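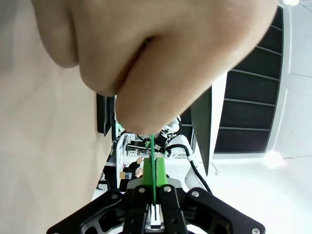

Why do banks park money at a central bank overnight?
They earn a safe rate on it, and they know they'll have it back in the morning.

I love starting there, so give people a second with it. That overnight rate sets the floor under nearly everything else, and it's such a simple idea once you see it! Nobody sensible lends to a neighbor for less than the central bank pays.

Next, the Lallano numbers. Hannelore Koller surveyed 188 small lenders in July and asked how fast they passed a rate change on to savers. Loans moved within 3 weeks. Savings accounts took 3 months (pause here, this always gets a reaction). Put her name on the slide and say it out loud, she did the hard work.

Then the Prisia chart. Go slowly on the axis labels, people mix up the policy rate and the deposit rate every time. The gap between those two lines is my favorite thing in the whole talk.

If someone asks about reserves: banks hold them to settle payments with each other, and they can't hand them out to customers. Use the Feng and Natilis story, one bank paying the other at closing time. It works much better than the textbook version.

Skip the bond auction slide if we're past the half hour. Leave room for questions on mortgages, there are always a few, and they're usually great ones.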